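Vadness Fitted Sheet, Single, Gray
Supplied by Flultero Contract Linen

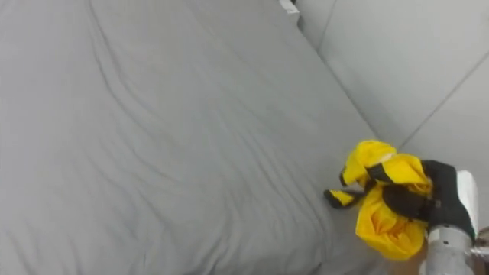 The Vadness fitted sheet is made for single beds in student housing, staff quarters, hostels and short-stay rentals. It is woven from a cotton and polyester blend with a plain weave and has a full elastic hem. The fabric is not brushed, coated or resin-treated. It will show shallow wrinkles on a made bed, such as the folds running across the gray sheet in the picture, and these are normal for an untreated blend. Buyers who need a flat finish for inspection or display should order the pressed grade, which is listed separately and needs a rotary ironer after every wash.

Specifications

Type: fitted sheet, single
Weave: plain
Thread count: 200
Color: gray, matte finish, vat dyed
Hem: elastic on all four sides
Corners: boxed, double stitched
Seam thread: polyester core
Label: woven, sewn into the foot-end hem
Pack size: 18 sheets per carton

Sizing

Order by mattress depth. The standard pocket fits most foam mattresses used in shared housing. The deep pocket is for sprung mattresses and for foam mattresses used with a topper. Measure the mattress at the side seam with no bedding on it, then add the topper if one stays on the bed. Do not measure at a corner, where the cover is often pulled in and gives a low reading.

A pocket that is too shallow pulls off at the head end. A pocket that is too deep leaves spare fabric on top of the bed, and the folds will run diagonally toward one corner. If a sheet wrinkles in this way after it has been refitted, check the size on the label before reporting a fault.

Fitting beds against a wall

In small rooms the long side and the head of the bed often sit against the walls. Pull the bed out by a hand's width. Fit the two wall-side corners first, head end then foot end, and tuck the hem fully under the mattress. Fit the open-side corners last and draw the fabric toward you before pushing the bed back. Lifting the mattress from the open side to reach the far corners puts the load on one seam and is the most common cause of torn pockets in returned stock.

Washing

Wash before first use. The fabric shrinks slightly in the first 3 washes and is then stable. The pocket sizes allow for this, so a new sheet will feel a little loose.

Wash warm with a color-safe detergent. Do not use chlorine bleach, which turns the gray dye brown in patches. Tumble dry on medium and remove while still slightly damp if the sheets will be folded by hand. Load the dryer to two-thirds. Sheets dried in a full drum come out roped and hold hard creases that do not drop out on the bed.

Stain treatment with an oxygen product is acceptable. Test on the foot-end hem.

Matching items

Vadness flat sheet, single, gray
Vadness pillowcase, bag style, gray
Zetodden mattress protector, single, standard and deep pocket
Muñoz cellular blanket, single

The Zetodden protector adds little depth and does not change the sheet size. Gray items are dyed in batches and small differences in shade are possible between orders. State the batch code from the carton if a close match is needed.

Ordering

The minimum order is one carton. Mixed cartons of standard and deep pocket are not available. Fabric swatches are sent free of charge to trade accounts. Orders placed by noon on Wednesday go out on that week's truck. Orders for the August changeover should be placed early, as deep pocket stock is limited and is not held in reserve for existing accounts.

Product code, standard pocket: VF-S34
Product code, deep pocket: VF-D34

Sizing and bulk orders: Shobha Marar, contract desk
Returns and fabric faults: Dennis Owino

Returned sheets must be washed and dry. Include the carton batch code and mark the fault with a safety pin or colored thread. Do not use tape.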